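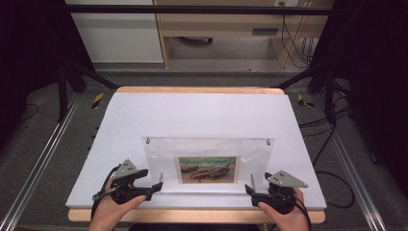
Puesto Tument con el tablero blanco, el soporte de acrílico y las dos pinzas de mano.

Puesto Tument

El puesto Tument (en el taller lo llamamos «la Tument», en femenino, vaya usted a saber desde cuándo) es una celda de trabajo a dos manos para grabar demostraciones con pinzas manuales. Una persona coge una pinza en cada mano, hace la tarea sobre la mesa y el sistema guarda el movimiento de las dos. Lo montó Woledow, y yo llevo el mantenimiento desde la segunda versión, así que esta entrada la escribo en primera persona y con mis manías. Quien quiera corregirla, adelante, que para eso es una enciclopedia de la casa.

Estructura

La base es un bastidor metálico negro con postes verticales, una barra horizontal que cruza por arriba y tirantes diagonales que bajan hacia la mesa. Por el suelo corren dos perfiles de aluminio, uno a cada lado. La mesa es de madera clara y encima va el tablero blanco, que es donde se trabaja de verdad.

La barra está a 900 milímetros del tablero. Si alguien la mueve para pasar una caja (¡ha ocurrido más de una vez!) hay que devolverla a su marca y repetir la calibración entera, sin atajos. Los tirantes no se tocan. Yo les doy un repaso de apriete en enero y otro después del verano, y con eso aguantan todo el año sin coger holgura.

Sobre la moqueta hay unas marcas de franjas amarillas y negras. No son adorno, son mi referencia para comprobar a ojo que la mesa sigue en su sitio antes de sacar la cinta métrica. Cuando se despegan pongo otras nuevas, siempre con la mesa ya medida.

Pinzas

Las pinzas son dos, iguales, negras, con un dedo en ángulo que trabaja hacia dentro. Cada una lleva encima una placa triangular gris con agujeros pequeños, y esa placa es la pieza delicada del conjunto. En el puesto Tument la posición de la mano se calcula a partir de ella, de modo que una placa torcida estropea una mañana de grabaciones y encima no te enteras hasta que revisas los datos por la tarde.

Para cambiar una placa hago siempre lo mismo. Desconecto la pinza, la dejo apoyada sobre un paño, suelto los tornillos en cruz y presento la nueva sin apretar. Luego aprieto un poco cada uno, doy la vuelta completa y termino con la llave corta. Nunca con el atornillador eléctrico, por favor, que ya tengo un cajón lleno de placas con la rosca pasada.

Los dedos se gastan por la punta. Les paso un trapo seco al acabar la jornada y los sustituyo cuando empiezan a resbalar en el acrílico. Los de repuesto los pedimos a Brirkico, en bolsas de 18, y la última bolsa vino con un corte más limpio que las anteriores.

Cableado

De cada pinza sale un cable negro que cae por su lado del tablero, el izquierdo por la izquierda y el derecho por la derecha. Parece una tontería, pero cruzarlos es el error más corriente de quien empieza: tiras de una mano y se te mueve la otra. Lo ideal es dejar una lazada suelta, con cable de sobra para levantar los brazos sin notar el tirón.

El lado derecho del suelo es mi cruz. Allí se juntan los cables en una maraña que ordeno y que vuelve a hacerse sola (o eso dicen los del turno de tarde). He probado bridas, velcro y una canaleta que duró poco. De momento me conformo con que no invadan la zona de los pies y con que los conectores queden a la vista.

Calibración

La rutina normal dura poco si todo está en orden. Se arranca el programa Cui, se espera a que reconozca las dos placas y se llevan ambas pinzas al punto de reposo. Después se recorre el tablero en zigzag, primero con la derecha. Cui pide 340 muestras por mano; si se queda corto, lo avisa con un pitido bastante desagradable, y toca repetir esa mano entera.

Kaiwen Li añadió una comprobación que al principio me pareció exagerada y que ahora no me salto nunca. Consiste en juntar las puntas de los dedos en el centro del tablero y mirar la distancia que calcula el programa. Si no sale casi nada, perfecto. Si sale un par de milímetros, yo sospecho antes de la placa que del programa - y suelo acertar.

Objetos de prueba

Para la tarea de colocación usamos un soporte expositor de acrílico transparente, de pie cerca del borde delantero del tablero. El panel va sujeto con dos pinzas metálicas pequeñas junto a las esquinas de arriba, y lleva un cuadrito de borde claro con unas barcas marrones en la playa. A mí me gusta mucho, la verdad, después de tantas horas delante uno le coge cariño.

El acrílico se limpia con agua y un paño de microfibra. Alcohol, jamás: el primer soporte acabó lleno de grietas finas y hubo que retirarlo. También conviene revisar las dos pinzas metálicas de arriba, que con el uso se abren y dejan bailar el panel.

Averías registradas

El cuaderno del puesto va por la anotación 568. Casi todo son cables: un conector flojo, una funda pelada, un tirón. Detrás vienen las placas torcidas y, bastante más lejos, los fallos del propio Cui, que normalmente se van reiniciando. Queda pendiente un crujido en el poste izquierdo que solo se oye por la mañana temprano; he cambiado las arandelas y sigue igual.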